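An afternoon at the Festdale record fair

By Modupe Jibrin, February
Print this page | E-mail this page

I had been promising myself a trip to Festdale for years, and this winter I finally got on the early train with a flask, a list and rather more cash than was sensible. The fair takes over the old corn hall and the two function rooms behind it, and if you like your music long, odd and full of keyboards it is a lovely place to lose a day.

The doors opened at ten and there was already a good queue down the steps. The organisers had counted 2,460 visitors last time and were hoping for more, and by eleven I could well believe they'd get them, as it took me a quarter of an hour to get from the tea counter to the first row of crates. Everybody was very good-natured about it, though, and I had a nice chat about Mellotron tape frames with a man whose rucksack was wedged against my hip.

My first proper stop was the Menzies stall, which fills the whole of the left-hand wall and is still sorted by country – a blessing for anyone hunting Italian or Scandinavian groups. I came away with both Vedis albums, the first one in its gatefold sleeve and the second with a small split along the spine that I can live with. Seven pounds for the pair! I have played the second side of the debut most evenings since, and the long organ piece that closes it is every bit as good as I remembered from a borrowed cassette.

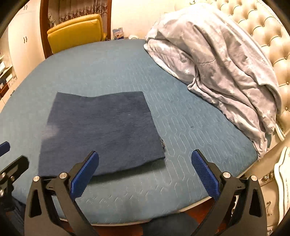 Kamran Zamani wrote in after the first version of this report went up to say that the Vedis debut was pressed twice, and that the later copies lose nearly a minute from that organ piece, so anyone buying should check the timing on the label. Mine has the full length, I'm glad to say, and I've added his note with thanks.

After lunch (a cheese roll, eaten standing up) I went through to the back room, where Zamix had set up a listening corner with a pair of big old speakers and some very welcome chairs. They are a tiny label and bring out reissues in small numbered runs, and they were playing test pressings of a live set due in the spring. The drums were a touch too loud for me, but the guitar sound was gorgeous, warm and slightly ragged, and I stayed for the whole of it and missed my intended train.

Entry was £2 and the stamp on your hand lets you back in all day. Bring your own bags, as the stalls run out by mid-afternoon, and leave the far corner by the stage until after three, when the singles boxes get marked down.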